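Feb 5, 2026

Third day with the Vedon gripper kit on trial from Drultico. Firmware updated before lunch, no errors. Homing takes longer than the manual states, and the wrist camera drops its connection if I start the control software before the arm is powered. Wrote both up for Nabila Tjoa, who has to decide on the purchase by May.
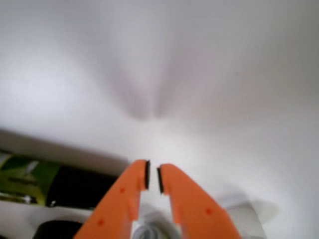
Fingertip pads are the main open question. The kit ships with one pad type, and Yusri Krishnan wants to know if it will do for stationery or if we need the softer set from Rendden at extra cost. Orange is a sensible color for the fingers. They separate cleanly from a white surface, and the thin black pads facing each other give me an edge on either side of the gap to calibrate against. Glare is the weak point. Bright patches on the white confuse the depth estimate, so I lowered the exposure 20 percent and will rerun calibration tomorrow.

Spent the afternoon on the task list. Khoo's quote covers 31 support hours, nearly all of it remote. Their sorting module expects every item to be taught separately, and tape is a problem class of its own: a clear roll on a white table has very little contrast. Mesh is another, as the depth sensor reads partly through it. 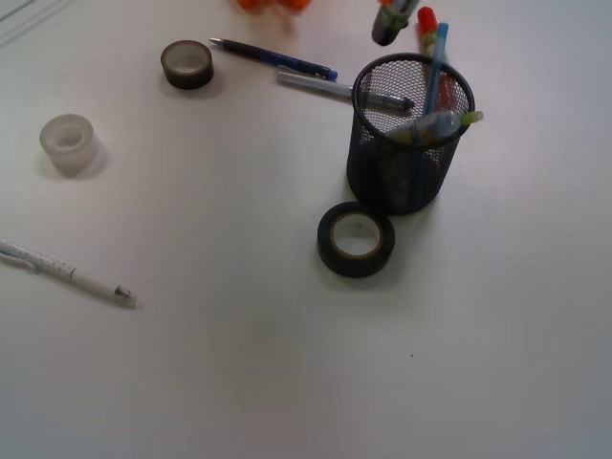
Pen holder, loose pens and tape rolls on the white table.

Still to do: ask Drultico for the pad hardness figure and a spare cable. Back up the calibration file before touching exposure again.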